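Sipos Lake Residents Association
Minutes of the general meeting, Aug 21, 2021

Present: 39 members. Chair: Benedek Bakos. Minutes: Inna Kravchuk.

1. Minutes of the last meeting
Approved with one correction. The culvert is on Vistton Road, not Vistton Lane.

2. Water main
Nunero has finished the survey of the lower loop and wants to replace 200 feet of pipe before the ground freezes. Water will be off for one morning - households get a notice two days ahead. B. Bakos will ask for the date in writing.

3. Mailboxes
The new cluster box costs $775 installed. Motion to buy it passed, four against. Old boxes may be kept by their owners.

4. Annual dues
Dues stay at $80. Late payers will get a second letter in the fall.

5. Open burning
The county ban remains in place. Members asked if charcoal grills are covered. B. Bakos to find out.
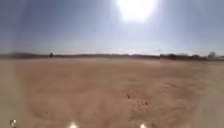

Inna Kravchuk
Recording Secretary

6. Newsletter
Items for the next issue go to I. Kravchuk by the end of the month. Vondidex will do the printing again at last year's price.

7. Other business
The gate code changes after this meeting. Ask a board member for the new one.

Adjourned 8:40 p.m.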